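Black clothes: fold first or straight in the basket?

betari_893
At home I fold every black shirt before it goes in the basket. My wife says this is lost time. Who is right?

Pikeck
Your wife. Throw it in.

Mahfuz Mollah
I do not agree. Black cotton keeps every crease, and then you must iron 2 times. 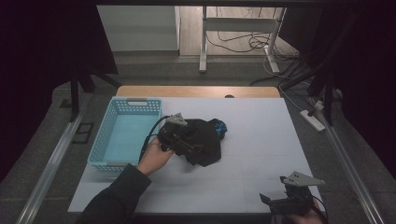 I also prefer a basket with holes in the sides, so the air can pass. Lay the cloth flat on a table, sleeves inside, then fold.

Pikeck
Too much work for a T-shirt, sorry.

227 shares

Comments (2)
Index: I fold only the trousers.
Mac Mathúna: Thank you Mahfuz, I will try it.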